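Zwischenbericht an die Förderstelle: Nachrüstung Alarmierung und Einsatzprotokoll, Feuerwehrverbund Griso
Stand: Dezember
Drucken | Per E-Mail versenden

Von den 70 bewilligten Funkmeldern sind 70 geliefert und 64 in Betrieb. Die übrigen sechs melden sich zuverlässig, allerdings nur beim Nachbarverbund Donnelly, der uns dafür schon zweimal freundlich gedankt hat. Der Hersteller Ivus prüft den Vorgang. Er prüft ihn seit dem Sommer.

Die Umstellung der Einsatzprotokolle auf Widedeck ist abgeschlossen, soweit man bei Software davon sprechen darf. 324 Altprotokolle wurden übertragen, darunter ein Kellerbrand, der jetzt unter »Tier in Notlage« geführt wird. Die Korrektur ist beantragt. Das Formular dafür verlangt die Unterschrift des Tieres oder seines Halters, wir suchen noch nach einer Lösung.

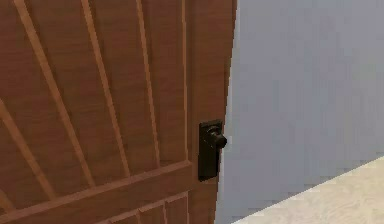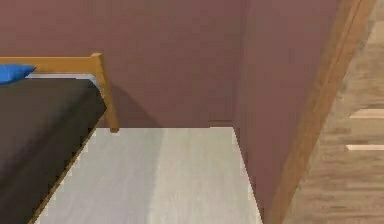
Innenansichten, am Rechner erzeugt

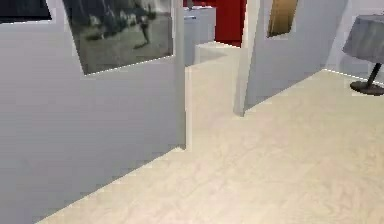 Bei der Löschwasserversorgung liegen wir hinter dem Plan. Die Zisterne am Ortsrand ist gegraben, abgedichtet und eingezäunt - es fehlt die Zufahrt. Das Grundstück davor gehört der Gemeinde, die den Antrag der Gemeinde auf Überfahrt noch nicht beschieden hat. Bis dahin gilt der alte Schlauchweg über die Obstwiese.

Die Rufbereitschaft war an 365 Tagen besetzt, an einigen davon sogar nach Dienstplan. Zum Haushalt: Wir bleiben im Rahmen, weil die Zufahrt noch nichts kostet. Die nicht abgerufenen Mittel bitten wir ins nächste Jahr zu übertragen und nicht, wie beim letzten Mal, in den Posten Straßenbegleitgrün.

Der nächste Bericht folgt, sobald die sechs Melder wieder wissen, wo sie wohnen.

Kommentare (3)

wiesenweg: Der Schlauchweg führt durch meine Apfelbäume. Ich sage das jetzt zum vierten Mal.

ex_maschinist: Bei uns piept der Melder immer dienstags. Brennen tut es nie.

Leserin aus Griso: Was kostet so ein Melder eigentlich pro Stück?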